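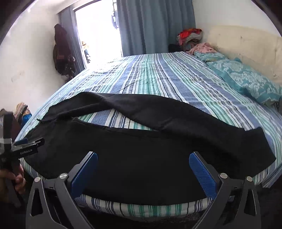
**Projet Imelwood — rapport d'étape, 2 mars 2019**

Notre question de départ tenait en une ligne : une machine peut-elle plier le linge d'un foyer ordinaire ? La réponse courte est non. La réponse longue vaut 8 crédits.

Le pantalon noir reste notre bête noire. Posé à plat sur un lit, il offre au logiciel une grande surface sombre où l'ourlet et la couture se valent.

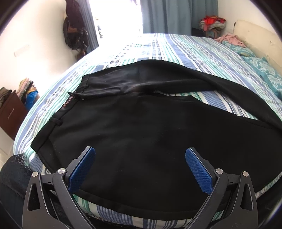
Or il faut bien trouver la ceinture avant de plier quoi que ce soit. En février, le module Wieser y est parvenu 7 fois sur 100, ce que Morard, notre partenaire, qualifie d'« encourageant ». Durée moyenne d'un pliage réussi : 45 secondes — repassage non compris.

Reste à faire : les draps à rayures, puis les chaussettes, que le groupe de Bristbridge nous laisse volontiers.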